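双臂共享工作空间里的时间对齐问题

上一篇写完夹爪力控之后，有读者问为什么我们的双臂系统在做取放工具这类任务时，碰撞检查总是偏保守，一条臂伸进工具箱，另一条臂就停在旁边等。原因分好几层，其中最容易被忽略的一层是时间戳。这篇只讲时间戳，规划器的参数留到后面。

先交代软件结构。两条臂各有一个独立的控制进程，跑在同一台工控机上，实时核隔离。关节状态由各自的控制进程发布，腕部相机的图像由另一个进程采集，感知节点订阅图像和关节状态，做手眼变换，把物体位姿写进一个共享的场景图。规划器从场景图里读。场景图这一层我们内部叫 Sullari，最早是 Tarek Najjar 写的，后来我接手，改动比较大，接口基本保留。

Sullari 的初版设计里，每个节点只存一个最新位姿，不存历史。静态场景下没有问题。双臂同时动的时候问题就出来了：感知节点处理一帧图像要 58 毫秒，等它算完、要查相机当时的位姿时，查到的已经是 58 毫秒之后的关节角。手腕如果在动，物体位姿就会沿着运动方向偏出去。末端速度按每秒 0.2 米算，偏差接近 12 毫米。取一把螺丝刀，12 毫米足够让指尖落到槽的边沿上。

初版的处理办法是在规划器里把障碍物膨胀一圈，把这个误差盖住。膨胀之后，工具箱这种内部结构密集的容器基本就没有可行解了，相邻两个槽里的工具膨胀后会互相重叠，规划器返回失败，状态机退回到“等另一条臂离开再试”的分支。这就是读者看到的保守行为。它在日志里表现为规划失败，很长一段时间我们都在查规划器。

真正定位到时间戳，靠的是一次回放。做法是把录下来的关节状态和图像按各自的采集时间重新排队，绕开在线缓存，离线重算物体位姿，再和在线结果逐帧相减。差值和末端速度画在一张图上，几乎是一条过原点的直线，斜率就是延迟。看到这张图之后就没有什么可争论的了。

修改分成三部分。

第一部分是给场景图加历史。每个动态节点挂一个环形缓冲区，容量 2,000 条，关节状态按 1 kHz 写入，能覆盖 2 秒。查询接口从 get_pose(node) 变成 get_pose(node, stamp)，中间时刻做插值，平移用线性，旋转用 slerp。超出缓冲区范围直接抛异常，不做外推。Tarek 当时主张允许短时外推，理由是规划器有时会拿比最新状态略晚的时间来查。我的意见是这种情况应该由调用方等一个周期，外推一旦放进底层，后面谁也说不清某个位姿是测出来的还是猜出来的。最后按不外推实现，另外提供了一个带超时的阻塞查询。

第二部分是图像时间戳的来源。以前用的是驱动收到整帧的时间，包含曝光和传输，抖动也不小。现在改用相机硬件时钟，在启动时和工控机时钟做一次偏移估计，之后每隔一段时间重新估计，用一个很慢的低通滤波更新。时间戳统一指向曝光中点。滤波器的时间常数不能太小，否则重新估计时的抖动会直接进到位姿里。 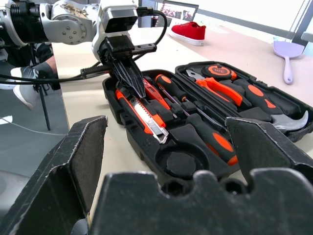 第三部分是碰撞检查的时间语义。原来的检查把对侧臂当成静态障碍，取它的最新关节角，生成一组胶囊体，整条轨迹都和这一组胶囊体比较。对侧臂如果正在离开，这样做白白浪费空间；如果正在进入，这样做不安全。新的检查要求每条臂把已经下发给控制器的轨迹同时登记到 Sullari，检查时按时间采样，两边在同一时刻的构型互相比较。没有登记轨迹的臂，按当前构型加最大减速度下的停止包络处理。

登记这一步有个竞态，写出来供参考。臂 A 规划完成、尚未登记时，臂 B 可能已经读了旧的登记表并通过了检查，两边随后都下发，各自都认为没有冲突。我们的办法是给登记表加版本号，提交时比较版本，版本变了就重新检查，检查仍然通过才提交，否则重新规划。也就是普通的乐观并发控制。试过直接加锁，规划时间长的时候另一条臂会空等，效果和以前的保守行为差不多，所以放弃了。

重试次数上限设为 3。超过上限就强制排队，由任务优先级决定先后。优先级相同的，让末端离容器更近的那条臂先走，避免它原路退出来再进去。

还有一个小问题和抓持有关。工具被夹住之后，在场景图里从工具箱的子节点变成夹爪的子节点，这个切换以前是立即生效的。加入历史之后，切换本身也必须带时间戳，否则用切换之前的图像去查物体位姿，会得到一个挂在夹爪下面、但当时并没有被夹住的物体。现在父子关系也存历史，查询时先按时间找到当时的父节点，再逐级往上求变换。代码量不大，测试写了很久。Ghassan Geagea 审代码时指出，闭合指令发出和实际接触之间还有一段时间，切换时刻应该取力反馈越过阈值的那一刻，用指令时间是错的。已经改了。

延迟修正之后，障碍物膨胀半径从 12 毫米降到了 9 毫米。降得没有预期多，剩下的部分主要来自手眼标定和深度噪声，和时间无关。手眼标定目前在静止状态下采样，连杆形变和减速器回差没有建模，手臂完全伸展时残差明显变大。这一块我打算单独处理，先把残差按构型分桶，看看能不能用一个低阶的修正项吃掉。

工具方面，回放脚本已经整理成一个命令行程序，输入一段日志，输出位姿差值对末端速度的拟合结果。如果斜率不为零，程序返回非零值，可以直接挂到持续集成里。参考日志最好包含两个方向的往返运动，单方向的数据分不开延迟和标定偏差，这一点我在 5 月踩过，拟合出来的截距很大，白查了一阵标定。

性能上，带时间查询比原来的直接读慢，主要开销在沿父节点逐级插值。规划器一次碰撞检查会对同一时刻查很多节点，所以加了一个快照接口，给定时间一次性求出全部变换，返回只读对象。快照不跨线程共享，省掉了引用计数上的麻烦。历史缓冲区本身是单写多读，用序列锁，读的一侧遇到写入就重读。

没有解决的问题是控制器侧的跟踪误差。登记表里是期望轨迹，实际关节角会滞后，高加速度段滞后更大。目前在胶囊体半径里加了一个和加速度成正比的余量，系数是手调的。更合理的做法是用控制器的闭环模型把期望轨迹滤一遍再登记，模型辨识的数据已经有了，等滤波那部分写完再更新。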